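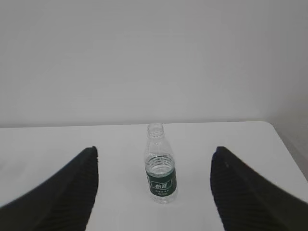 Comics Circle > Meetings > Minutes > November

Orncombe Comics and Manga Reading Circle
Minutes of the November meeting, reading room, 6.30 pm

Chair: Khrystyna Kravchuk
Minutes: Tudose

1. Minutes of the last meeting

The minutes were read and accepted with one correction. In item 4 the word "shoujo" was written where "josei" was meant. Tudose apologised and has changed it in the shared copy.

2. The lending shelf

The catalogue is now finished and has 1,309 volumes in it. Of these, 331 are in Japanese only and have so far been kept in boxes under the window. It was agreed to put them on the shelf together with the others, in order of author, and to mark the spine with a blue sticker. The sticker should not cover the volume number, as happened with the yellow ones.

Long series remain a problem. When a member borrows volumes one to five and the next member wishes to start, the second person waits for weeks. After a long discussion it was decided that nobody may borrow more than three volumes of the same series at one time. The rule begins on Sunday. Members who already have more at home can finish them in peace.

3. Choice of the next series

Three titles were proposed at the last meeting. The school romance with the insect families was withdrawn by the person who proposed it, so two were left: the lighthouse keeper story from Brerkow, which is complete in four volumes, and the cooking drama from Mesto, which still continues. Tudose spoke for the lighthouse story. The drawing is calm, the chapters are short, and the ending is already printed – with the Mesto title we could be waiting for it a long time.

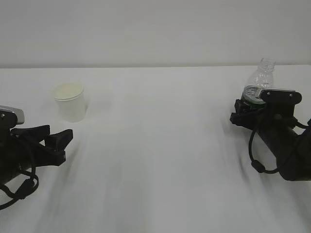
Khrystyna Kravchuk did not agree that an unfinished series is a bad choice, and reminded the meeting that the best evening we had this year was on a story where everybody could still guess about the ending. She also found the lighthouse keeper himself rather dull until the second volume, when his brother arrives, and asked that we read the two volumes together if this title is chosen.

The vote was 19 for the lighthouse story and 10 for the cooking drama, with all 29 members present voting. Volumes one and two will be read together, as asked. Please do not tell what happens in volume four.

4. Translation questions

The discussion from September about honorifics was continued. Some members prefer that "san" and "senpai" stay in the English text, others feel that they stop the reader. No decision was needed, but it was noted that the Brerkow edition keeps them in the first volume and drops them in the second, without a word of explanation. Tudose will write to the publisher and ask, politely, if this was on purpose.

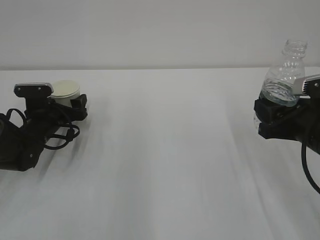 The two grippers and arms, seen with the white table and grey wall.

Sound effects were also mentioned. The meeting liked the small translation beside the drawn letters better than redrawn letters, which often hide a part of the artwork. A member offered to bring both versions of one chapter to compare.

5. Content labels

New members asked for a clearer label on titles for adult readers. At present there is only a red dot, and its meaning is not written anywhere. The labels will have the words "18 and over" beside the dot. Romance titles without adult content do not need any label, and this includes boys' love and girls' love – the same rule for all. 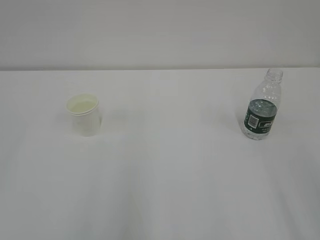 Two objects on the white surface.

6. Other matters

– The colour printer is again short of cyan. Until it is filled, please print handouts in black only.
– Fan art for the winter booklet can be handed in at the next meeting, in A5, signed on the back.
– One member asked if we could read aloud with divided roles. This will be tried with chapter one, for whoever wishes to take part.

The meeting was closed at 8.10 pm.

Recent items
Minutes, October
Minutes, September
How to borrow from the lending shelf
Reading list: complete in five volumes or fewer
Winter booklet: paper size and margins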